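This site uses cookies. OK / Settings

September 12, 2022

Grarska gripper, bench notes. New ribbed orange pads are on and I love them! Bread and lettuce held upright together, right by the toaster oven, which is about as floppy as my test food gets.
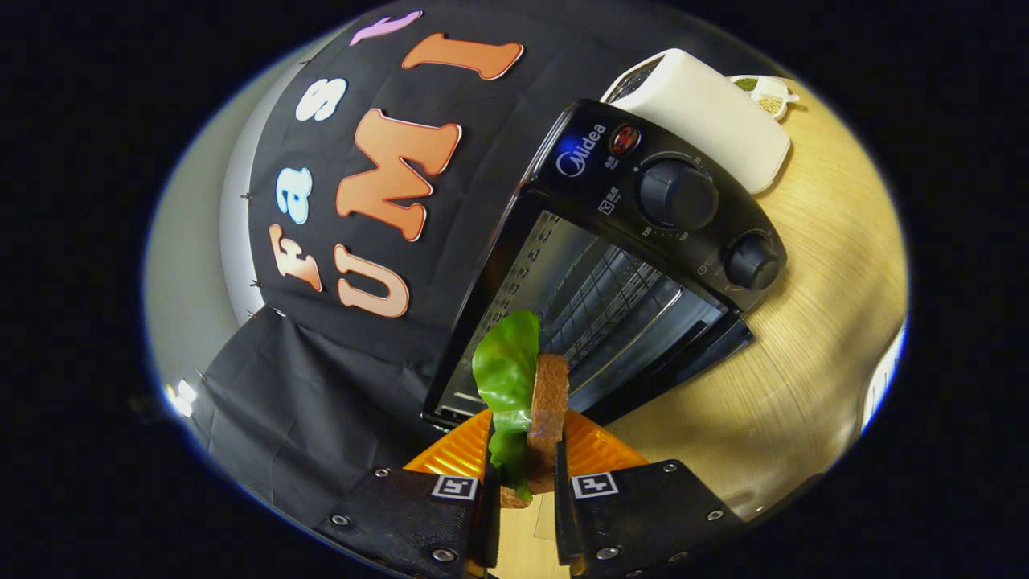 Still want softer springs (the Tumetti ones, 28 mm). Closing speed stays at 30 until then. Redo the marker offsets before October.

2 comments
osteo_fan: Which screws?
bench9: Try tomato next!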